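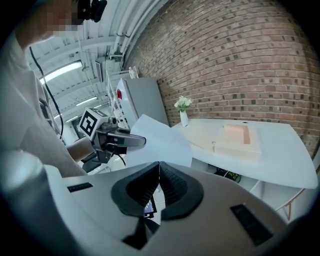

Is the Skidwood folding desk sturdy enough to write at every day?

Sturdy enough for writing, provided you write like a calm person. I gave it four months in my spare room and it only wobbled when I rubbed something out, or when I lost an argument with the gas company by email.

The Skidwood is sold by Wirkbridge as a desk for people who don't have space for a desk. It folds flat and slides behind a wardrobe, where mine has spent a total of one night. I suspect this is how most folding furniture lives. You pay extra for the hinge and then never ask it to do anything again.

Putting it together took me most of a Thursday evening. There are 16 bolts, all of them the same length apart from the ones that aren't, and a leaflet drawn by someone with a grudge against arrows. The supplied key is made of something close to cheese. Use your own. Once the legs are on, a catch underneath has to click twice, and if you only hear it click once you'll find out later, over a cup of tea.

The top is the best part. It's smooth, pale and wide enough for a laptop and a pad side by side, with a shallow groove at the back for pens. Pens do stay in it. Pencils roll straight out, and I have no theory about that. 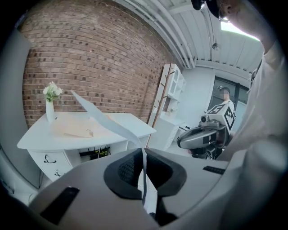 Then there's the drawer, which costs more and comes in its own box under the name Tak. It hangs from two runners on the right-hand side, exactly where a knee would like to be. It holds a stapler, stamps and a chequebook, if you're the sort of person who still has one (I am). Anything taller than a stapler jams it shut, and getting it open again means lying on the floor with a ruler.

I had the Trerkon before this, a much heavier thing that didn't fold, didn't wobble and took two grown adults and a lot of swearing to get up the stairs. It was the better desk. It was also in the way of the door.

Wirkbridge's website had 2,504 reviews when I bought mine, a good many of them written by people who hadn't opened the box yet but were pleased with the delivery. Fair enough, mine came early too.

Four stars for the top, 3 for everything holding it up, and skip the drawer unless your knees are narrower than mine.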